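Prandum unveils the Vida, a rollable phone that fits in a coin pocket

FERNBRIDGE, August – Prandum has taken the wraps off the Vida, a rollable handset whose screen slides out from a body no bigger than a deck of cards. The phone has spent three years in development at the company's Fernbridge design centre, and we couldn't be happier to finally have it out in the open!

Rolled in, the Vida works as a compact phone for calls, messages and tap payments. A gentle pull on the right-hand edge draws out the rest of the display, and whatever is open carries on at the new width – maps show more streets, a recipe gains its method beside the ingredients, and video fills the panel without black bars down the sides.

"My first question to the team was whether I could use it with one hand on the tram," said Cheng-en Yang, head of mobile at Prandum. "I've been carrying a prototype since the autumn and I'm still finding excuses to open it in front of people."

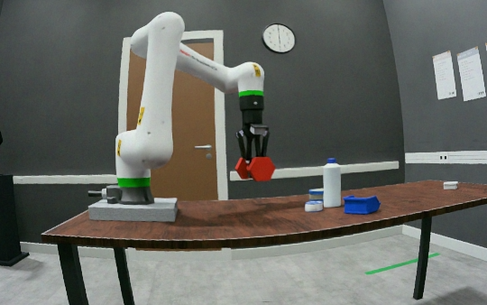 A white robotic arm on its base at the end of a long wooden table, in a computer rendering.

The roller was designed by Sze-wing Yeh and Cheuk-hei Hung, who joined Prandum from the watch industry and brought a watchmaker's fondness for very small springs. Their mechanism keeps the panel under even tension at every width, so the screen can be stopped wherever the owner likes. The whole phone weighs 165 grams, battery included, and comes in charcoal, eucalypt and a rather cheerful apricot colour.

Software has had just as much attention. Erkbridge, Prandum's long-time development partner, rebuilt the home screen so that icons keep their places as the display grows, and the extra space can be given over to a calendar, a notepad or a second app. Developers who took part in the early access program have already adapted nearly 200 apps.
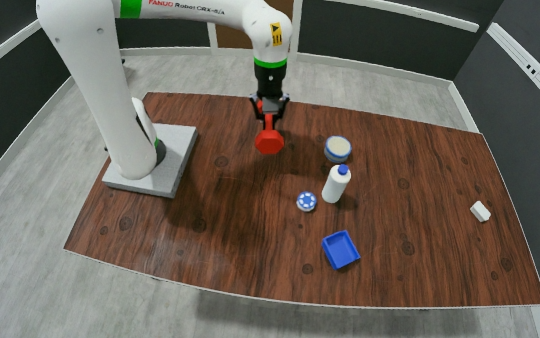
"Developers told us they didn't want to build everything twice," said Fung-ping Kao, who leads the Vida software team at Erkbridge. "With the new layout tools they set the narrow view and the wide view, and the system looks after every size in between. Some of what they've come up with is brilliant – there's a music app that rolls out into a full mixing desk, and I've lost whole evenings to it."

The Vida will go on sale in Australia first, priced at $1,736 with a charger and a fabric sleeve in the box. Repairs will be handled at the Fernbridge centre, and the roller can be replaced separately from the display. Pre-orders open at 9 am on launch day through Prandum's online store, with the date to be announced shortly.

Review units are available on request.

Media contact: Tamsin Montoya, Communications, Prandum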